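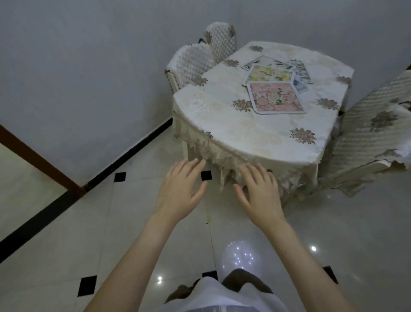
Hands at the fringe of a cream-colored cloth on a small round table.

Zalalis Park, back-of-house visit, September 29, 2026

The tour covers the operations side of the park and leaves out the rides themselves. Entry is through the staff gate on the north side, past the bag scanners. Groups are limited to 22 and a full circuit takes 2 hours. No pictures are allowed in the control room.

The first stop was the control room. Each ride reports its state to a wall display supplied by Bramix: running, holding, stopped, evacuating. Gate counts come in on a separate screen. When the park has to close during opening hours, the duty manager sets a single park-wide status. Rides finish the cycle in progress and then lock out. Coasters holding a train on the lift are handled one at a time by a crew on the stairs.

Evacuation routes were the part I had come for. The park is divided into 31 zones, each with a primary and a secondary exit. Staff walk guests outward, zone by zone, starting with those nearest the gates so the main street stays clear. The assembly area in the east parking lot is rated for 2,000 people, and the overflow goes to the grass strip along the service road. The full drill was last run in August, before opening time, with employees standing in for guests. Results were not shared with the group.

Spoken announcements are recorded in advance and stored in the Zein audio system, which also runs the background music. Triggering a message cuts the music in every zone. The guide played one at low volume in the test booth. It gives the instruction first and no reason for it. A live microphone is available as a backup.

The Tundis workshop was next. It handles wheel assemblies and restraint parts. Lap bars are pulled on a fixed schedule and tested on a bench rig, and the log sheet travels with the part until it is reinstalled. The noise made it hard to hear the guide from the back of the group.

Remaining stops were the parade garage, half of it closed for floor work, and the laundry building, seen from the doorway only.

Practical notes: closed shoes required, lockers free, no restroom between the control room and the workshop. Parking is validated at the staff gate on the way out.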